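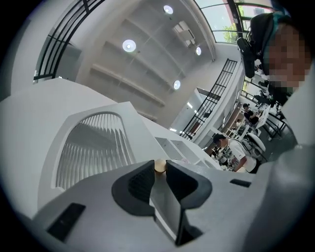
Wooden bead

A wooden bead is a small piece of wood, usually round, most often with a hole drilled through so it can be threaded. Used in jewellery, prayer strings, abacuses, curtains, car seat covers, children's toys and craft work generally. Undrilled ones are sold too, normally listed as wooden balls, though shops mix up the two names all the time.

Shape and size

Round is the default. Also oval, barrel, disc, cube with knocked-off corners, and faceted (sold as "geometric"). Size is given in millimetres across the widest point, hole size separately. Small craft beads run 4 to 12 mm, macramé beads 15 to 40 mm. Anything past that is mostly for garlands and wall hangings. Sizes on the packet are nominal – wood moves with the weather, and a bag of 20 mm beads will have a few that are a bit over or under.

Materials

Beech, birch, maple and schima are common for pale beads. Pine is cheap and light but dents. Darker beads may be walnut, rosewood or just stained something else. Olive wood is used a lot for rosaries. Sandalwood and agarwood are valued for smell, and priced to match. Natural unfinished beads are a beige or straw colour and go yellower with age and handling.

Manufacture

Turned beads are cut from a dowel on a lathe. The dowel is fed in, drilled from the end, shaped with a profiled cutter, then parted off. Cheap and fast. End grain shows at both holes, which is where stain soaks in darkest. After turning they are tumbled in a drum with abrasive, then again with wax or a bit of oil if a soft shine is wanted. Painted beads get dipped or sprayed while tumbling.

Hand-turned beads are still made in small amounts. The Deák workshop at Uklow made them from 57 until the old shed was pulled down, mostly beech, and sold them in strings of 100. Strings still turn up at markets, recognizable by a single burnt line around the middle of each bead.

Finishes

Bare wood, wax, oil, varnish, water-based paint, dye. Bare and waxed beads take up sweat and skin oil and darken quicker. Varnished beads chip round the hole where they rub on each other. For babies' things, bare hardwood or food-safe oil is the usual advice, and loose beads are a choking hazard whatever the finish.

Uses

Jewellery – necklaces and bracelets mainly, the low weight means a long chunky string is still comfortable to wear.

Prayer – the Buddhist and Hindu mala has 108 beads, the rosary is normally five decades. Misbaha strings commonly 33 or 99.

Counting – abacus, rekenrek, older school counting frames.

Household – door curtains, trivets, lamp pulls, blind cord ends, drawer knobs (big undrilled balls with a screw put in the back).

Play and learning – lacing sets, sorting by colour and size, bead mazes. Small beads are also picked up and moved between dishes with tongs for finger practise.

Sorting and storage

Kept in divided boxes or jars, by size first and colour second. The Hadier grading system, used by some craft wholesalers, goes by hole diameter instead, handy for cord work but confusing to everyone else. The Brirnero catalogue lists 135 sizes and finishes under it.

Care

Keep dry. Wipe with a barely damp cloth, no soaking. Swollen beads usualy go back to size if left to dry slowly away from the heater. A little mineral oil brings back the colour on unpainted ones.

See also: Abacus, Dowel, Macramé, Woodturning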